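Speaker notes – Building an arm in a shared shop
Palacios, April meetup at Bralley

Say hi, thank Estíbaliz for the projector. I get 8 minutes, so skip the childhood robot story!

Start with the bench. Plain white top, a tray, a wooden pot, a wooden handle. I wanted stuff from a kitchen drawer, the kind of thing that rolls when you look at it wrong.
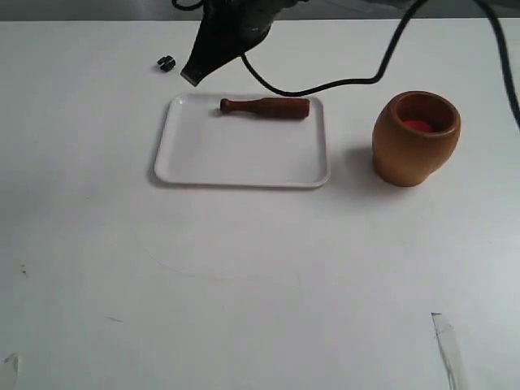
Estíbaliz Valcárcel: why not start with foam cubes like everybody else, you'd have been done by April. Fair! I read that one out loud and then admit I did foam cubes at Nesby and got bored.

Next, the fingers. Long story about printing them (79 tries, keep it short). The wrist camera goes on last, and it has to see both tips or you're driving blind. 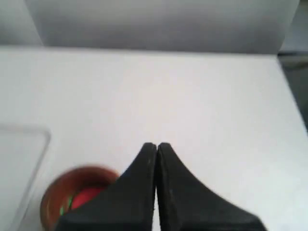 Wrist camera view: both fingertips, with the bowl at lower left.

Cables. Leave slack, more than you think. Mine snagged twice in the first week and I blamed the code both times – ask who else has done that, wait for hands.

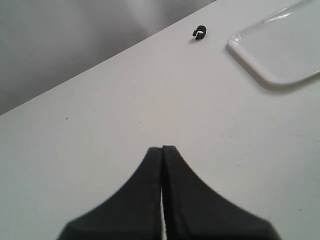
Then small parts. They're harder than big ones, and my first grip setting was way too strong. Mention the Plorport board here and pass the spare one around.
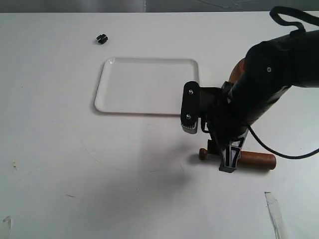
Gripper down at the wooden handle, tray behind.

Finish on cost, then questions.

2,496 views · 79 shares · 3 comments

Bonifacio: You skipped the foam cubes slide, I wanted that one.

nesby_bench: What do you use for cable sleeves?

Estíbaliz: Still say cubes.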